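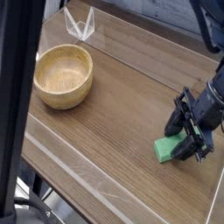

The Table Under the Clear Sheet

By Yanling Qian

When I moved into the apartment on the third floor, I brought two suitcases, a rice cooker and no table. For some weeks I ate standing at the kitchen counter. I told my mother on the phone that it was good for the back. She did not believe me, and in July she sent me money with a short message: buy a table, sit down.

So I started to look at tables, and when you start to look at tables you meet the question of how to protect them. In my family this question had only one answer. Every wooden table I knew as a child had a sheet over it. My grandmother had glass on hers, with family photographs and bus tickets pressed flat under it. Our own table had a soft plastic cover that stuck to the elbows in summer. Guests never touched the wood. I think my parents did not touch it either after the day it was delivered.

A clear acrylic sheet is the modern cousin of these things. You see the grain, brown and finely striped, and your hand meets something smooth that has no grain at all. At the edges the sheet catches the light and makes a thin bright line. With time it also collects faint scratches, and these show most near the front, where the light falls across it.

I asked Chunhua Ren about this. She repairs furniture in a narrow shop called Naro, behind the fish market, and she has strong feelings about covers.

"People bring me a table that was covered for many years," she said. "In the middle, beautiful. Then I look at the side, where the cover stopped, and there is another color. Now they own two tables."

She is not against acrylic. She uses a piece of it herself on the desk where she writes her bills. Her advice is to lift the sheet now and then and let the wood have the same light everywhere, and to wipe both faces before it goes back. A grain of sand caught between sheet and wood will do more harm than a hundred cups of tea. For the cleaning she takes a soft cotton cloth, water and one drop of dish soap. Window spray she does not allow in the shop. Paper towels also not, they leave fine lines.

Her customers often ask if the scratches can be taken out. The shallow ones can be polished, with a plastic polish and patience. The deep ones stay. She showed me one on her own desk, long and curved like an eyebrow, and said that she does not see it anymore.

What to put on it

A covered table is a little cold to the eye. This is why I am fond of a wooden bowl on top of it, a round one in a light honey color, with a thick rim and sides that go almost straight up. It gives back some of the warmth that the sheet takes away. When the bowl is empty you can see the flat floor inside, paler than the rest, and I would say this is the best time to look at it. The moment you own such a bowl, the keys arrive. Then coins, a battery which may be full or may be dead, the small bag with the extra button from a coat.

Wenjie Zou turns bowls on a lathe in his garage and sells them under the name Famard, a word he found as a boy on an old crate. He prefers the thick rim because it is kind to the hand. "A thin rim is to show that the maker is clever," he told me. "A thick rim is for the person who carries the soup." Most of his bowls never see soup, as he knows very well. He rubs them with food-safe oil two times and leaves them for a night on a shelf. After that it is the work of the owner. Once in a season is enough if the bowl is only for dry things. It should never stand in the sink, and never near the stove.

On a plastic surface a bowl can slide more than on bare wood. Wenjie glues a thin ring of cork under the foot for customers who have small children or a big cat. I asked for the ring too - I have no cat, but I reach for things without looking.

The small bright block

In the home of my friends Essam Farouk and Guoqing Gu, the table belongs half of the day to their daughter. She is at the age of building. She has blocks of foam and blocks of plastic, and her favorite color is the mint green which does not exist in any forest. One block of this color on a brown table changes the whole room. Your eye goes there first, before the lamp and before the people.

Essam likes it. He grew up in a house where toys were put away before his father came home, and he decided that in his own house some could stay out. Guoqing is the tidy one. She made a rule that at dinner time the blocks sleep in the wooden bowl, and whatever does not fit may stay on the table if it lies flat. It is a rule with many holes and their daughter has found them all. I have eaten noodles there next to a city wall.

I asked Guoqing if the sheet on their table was for the child. She laughed. It was for Essam and his coffee. Foam does nothing to wood. Hard plastic with a sharp corner can mark it when somebody bangs, and somebody does bang, but the sheet takes this and the table underneath stays quiet.

My own table

In the end I bought a second-hand one, and Chunhua helped me to look at its legs before I paid. The top has a stripe in the grain that runs a little crooked, and one corner was repaired by a person in a hurry. I ordered a sheet for it and the sheet came wrapped in paper film on both sides. For 3 days I left it standing against the wall.

Then I put it on half of the table only. The half near the window is covered, and I write and cut fruit there. The other half is bare and has already one pale ring from a glass. My mother saw it on the video call and asked me what happened to the other piece. I moved the bowl on top of the ring and asked her about her garden.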